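**Bench Notes from the Favel Street Workshop**

The big news since June is that the pale wood work surfaces are finished, and I could not be happier with them! Gebremedhin Araya did the last round of sanding on his own over two evenings, and Tsung-han Kao followed behind him with the oil. If you have only ever known our old benches (the ones with the paint drips and the mystery glue), come by and run your hand along the new ones. They are so smooth.

We also have sorting bins now. They are plain sheet metal, open on top, with sloping sides, and I've become a little obsessed with them. The slope means that small parts slide toward the middle where you can get your fingers on them, and no more digging around in square corners for the last washer. Jui-lin Man found them through Masance, who were clearing out a storeroom and let us have the lot for $200. She also talked them into throwing in 3 boxes of drawer labels, so expect everything in the building to be labeled by fall.

Rhonda Friesen has been leading the great hardware sort, and what a job that has been. The coffee cans are gone. The cookie tins are gone. We tip a batch into a bin, pull out the brass first, then the wood screws, then whatever is left, and the odd bits go to the Ramasamy shelf by the back door for anyone who wants them. Hui-mei Kong weighed what we'd gotten through so far and came up with 262 pounds, most of it screws. I had no idea we owned that much of anything!

A few requests if you're using the new surfaces. Please put a mat down before you set metal on the wood – the oil is still young and it marks easily. Wipe up glue while it's wet. Bins go back empty, with a quick brush out, and the brush hangs on the hook under the window.

We still need a hand with the hinges and the drawer pulls, and there are plenty of both. Come for an hour or stay all afternoon. Rhonda will have the good snacks out, and the next sort is on August 16, 2025, starting right after lunch.

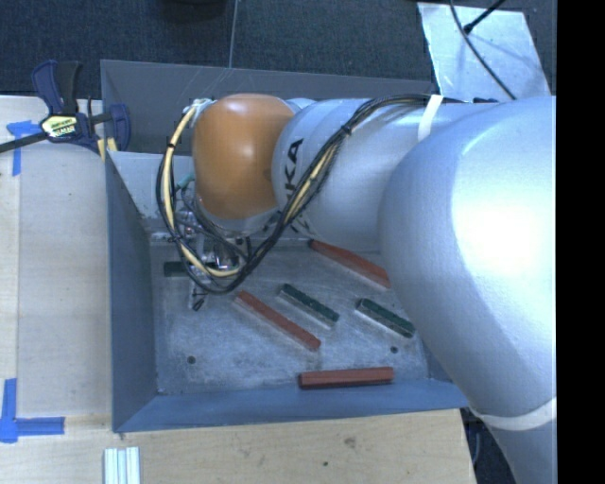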